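Equipment plan for the Brostus laundry cells. This repo holds the parts list, the quotes and the replacement schedule. Software is kept elsewhere.

Maintainer: Gleice Brandão. Purchasing questions: Aminu Usman.

## Status

- Cell 1 at Kakby is in use.
- Cell 2 is approved but not ordered.
- Cell 3 is in the plan for floor space only. Do not request quotes for it yet.
- Prices are frozen as of July. Rotich has said the arm mounts will be repriced after that, and the new quote will go in `quotes/` when it arrives.

## Files

```
parts.csv one row per part, per cell
spares.csv shelf stock and reorder points
quotes/ PDF quotes, named vendor_item
layout/ floor drawings for Kakby
schedule.csv planned replacement by running hours
notes.md decisions and who made them
```

`parts.csv` is the source for everything else. If a number in a quote disagrees with `parts.csv`, fix the CSV and write the change in `notes.md` in the same commit.

## Columns in parts.csv

| Column | Meaning |
|---|---|
| `part_id` | Internal ID, never reused |
| `cell` | 1, 2 or 3 |
| `vendor` | Seller, not maker |
| `qty` | Quantity installed, spares excluded |
| `unit_cost` | US dollars, before tax and freight |
| `lead_weeks` | From signed order to our dock |
| `class` | `capital`, `wear` or `consumable` |
| `approved_by` | Initials, blank if not approved |

A blank `unit_cost` means no quote. It does not mean free. Darius Matei's summary script skips blank rows and prints a warning at the bottom, which is easy to miss in a long run.

## What a cell includes

One cell is two arms with grippers, wrist cameras, the mounting frame, the controller, one front-loading washer and a set of baskets. Arms and controller are bought from Suler as a single order. The frame and mounts come from Rotich. Washers are bought locally and are booked as `capital` even though the price is below the usual limit, so that they show up in the asset list.

Tables, shelving and network drops are paid by the building budget and are not in this repo.

## Lead times

The arms are the long item at 13 weeks. Everything else fits inside that window if it is ordered within the first month. Order of work for cell 2:

1. Sign the Suler order.
2. Send the floor drawing to Rotich and get the mount drawing back.
3. Order the washer.
4. Order cameras and cables.
5. Order baskets and test garments.

The washer used to be last on the list. For cell 1 it was delivered after the mounts were cut, and the door turned out to have a wider swing than the one on the drawing. The mounts were remade at a cost of 1,016 dollars. Ayodele Ogundipe now measures the door on the floor model at the store before step 2 is closed, and the washer model number has to be written on the drawing.

## Running hours and wear

The replacement schedule is based on planned hours. Each cell is budgeted at 104 hours per month. Wear parts are replaced on hours or on damage, whichever comes first.

| Item | Class | Basis |
|---|---|---|
| Gripper fingers | wear | hours, visual check each shift |
| Camera cables | wear | damage only |
| Door gasket | wear | damage only |
| Washer door latch | wear | open/close cycles |
| Baskets | consumable | damage only |
| Test garments | consumable | batch, replaced together |

Finger sets are not interchangeable between left and right. Order by part ID, not by description. The left and right sets have the same description in the vendor catalog.

## Spares

Reorder points are in `spares.csv`. The current rule is one spare finger set per arm, one wrist camera per cell, and 8 camera cables on the shelf at Kakby. There are no spare arms. If an arm fails, the cell stops until Suler ships a loaner, and the service contract line in `parts.csv` pays for that. The contract renews in July and has to be approved the month before.

Amarachi Dauda asked for a second spare camera. It is in the file with `approved_by` blank.

## Known gaps

- Freight is missing for all Rotich items.
- The washer is priced without hose fittings.
- Cell 2 uses the gasket life from cell 1, where the gasket has not been replaced yet. Treat it as a placeholder.
- Basket height is not recorded. The drawings show footprint only, so clearance under an open door cannot be checked from the files.
- No line for disposal of worn garments.

## Making changes

Open a branch, edit the CSV, run `check.py`, and ask Aminu for review. Changes to any row marked `capital` also need initials from Gleice. Do not sort `parts.csv`. Several formulas in the summary sheet still refer to row position, and they will be replaced after cell 2 is ordered.

## Floor space for cell 2

The footprint in `layout/` is for the washer with its door open, and the area in front of the machine should be planned as working space for both arms. The door opens to the left. With the basket set directly in front of the machine, the lower edge of the door rim comes just over the basket's left side, so a taller basket should not be ordered until the missing height is filled in. The left gripper needs room at the rim and the right gripper needs room beside the basket. Allow for the camera on the right gripper as well: its connector sticks out of the module and the cable leads off to the right, so the side clearance on the drawing has to be taken from the cable and not from the gripper housing. Casters and stand legs near the machine count against the same space and should be drawn in before the layout goes to Rotich.

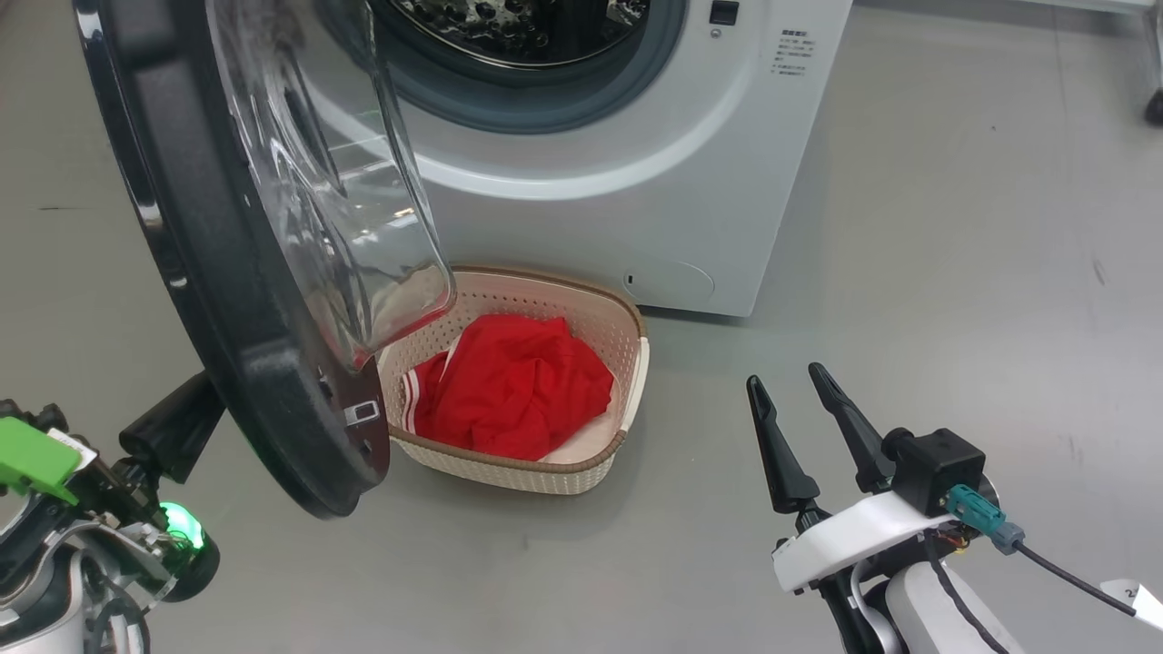
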